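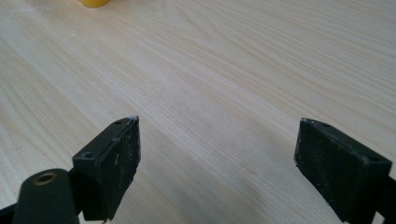

明るい色の木の天板

トップ > 庭と畑 > インタビュー

自家採種のインゲンを続ける レルサイド菜園に聞く
9月29日 文・編集部

レルサイド菜園では、つるありインゲンの種を毎年自分たちで採っている。種の棚には89品種が並ぶ。管理を任されている栽培担当者に、秋の作業について話を聞いた。

「今の時期は、さやを株につけたまま枯らしています。触ってカサカサ鳴るまで待ちます。雨が続きそうなら、株ごと抜いて軒下に吊るします」

吊るす期間は2週間。その後、さやを割って豆を出し、色の悪いものや虫食いを除く。選別で迷うのは、しわの寄った豆だという。

「昔は捨てていました。でもペルモントという品種は、よく乾くと少ししわが出るんです。それを知らずに、良い種までだいぶ減らしてしまった年がありました」 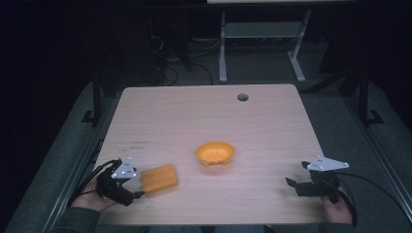
古い種は、まく前に発芽試験をする。同菜園の目安では、採ってから3年を過ぎたものが対象だ。湿らせた紙に豆を並べ、暖かい室内に置いて、1日2回、紙の乾き具合を見る。道具は台所にあるもので間に合う。「写真のオレンジ色のボウルみたいな、浅くて丸い器がいいですね。深いと底の豆が見えにくいし、水も入れすぎます」。発芽が悪い品種は、翌春に多めにまいて種を更新する。

交雑については、それほど神経質になっていない。インゲンは自分の花粉で実を結ぶことが多い。ただ、ベニバナインゲンは虫が花粉を運ぶため、畑の反対側に離して植えている。

「ネストセックという白い豆に、一度だけ茶色の斑入りが混じりました。前の年の種がこぼれたのか、袋を間違えたのか、今もわかりません。斑入りのほうは別の袋に分けて、来年まいてみます」

保存は紙袋に入れ、乾燥剤と一緒に瓶で冷暗所へ。袋には品種名と採った年のほか、畑のどの列だったかも書いておく。12月に入ると棚の整理が始まり、余った種は近隣の菜園との交換に回る。今年はつるなし品種のシモンが多く採れそうで、希望者には店頭でも分けるという。

お問い合わせ | © レルサイド菜園だより | ページの先頭へ戻る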